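Fandenow Textile Room: Folding and Sorting, August set

Reading time: 3 min

2022-08-02

The gallery covers the folding and sorting bench at the Fandenow textile room. The bench takes plain household cloth after washing: tea towels, napkins, pillowcases and offcuts kept for cleaning. Printed and embroidered pieces are dealt with on a separate bench and are left out of this set.

Cloth reaches the bench in mixed batches of 20 pieces. Each batch is sorted by fabric weight first and by size second. Colour is the last sort and is only applied to pieces that will go out on the open shelf. The order was changed in the spring, when the old method (colour first) kept producing stacks that leaned and had to be done again.

Notes on handling

Lightweight cloth, below 150 grams per square metre, is lifted by a small pinch of fabric and allowed to hang before it is laid down. A wide grip leaves a crease across the piece which then shows through the top layer of the fold. Heavier cloth can be lifted at two corners.

The pinch should take in one layer only. If two pieces come up together, lay both down and start again from the top of the pile. Shaking them apart pulls the lower piece off the grain and it will not square up.

Grey cloth is the awkward colour. Hems and folds are hard to tell apart on it under the ceiling lights, so the bench lamp is set to the left and kept low. White cloth needs less side light and black cloth needs more.

Fold pattern

Napkins: in half, in half again, hem edges together.
Tea towels: in thirds along the length, then in half.
Pillowcases: in half along the length, then in thirds, closed end outwards.
Offcuts: flat, unfolded, largest at the bottom.

A finished stack holds 12 napkins or 10 tea towels. Pillowcases are stacked to the height of the shelf divider. Stacks are turned so that the folded edge faces the front, and the label goes on the shelf and never on the cloth.

The Villanueva pattern, with a rolled tea towel in place of a flat one, was tried on the lower shelf. It saves depth but the rolls work loose when the neighbouring stack is taken out. It remains in use for the narrow end bay only.

Creased pieces go back to the pressing table at the end of the batch and are not pressed one at a time. Pieces with a pulled thread are put aside for mending. Any piece with a frayed hem is trimmed and moved to the offcuts. 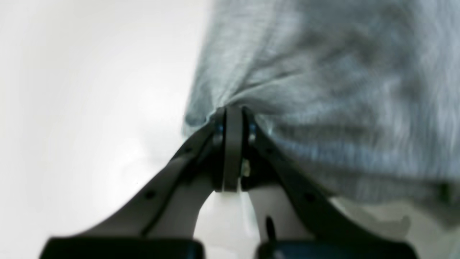 Shelf labels for the end bay will be replaced once the mending pile has been cleared. The measurements for the new dividers are the same as before.

Recent galleries
Vilirska: linen cupboard, before and after
Jerkness: drying racks and wall rails
Fandenow: the mending table

This site uses cookies to remember your gallery settings. Accept | Manage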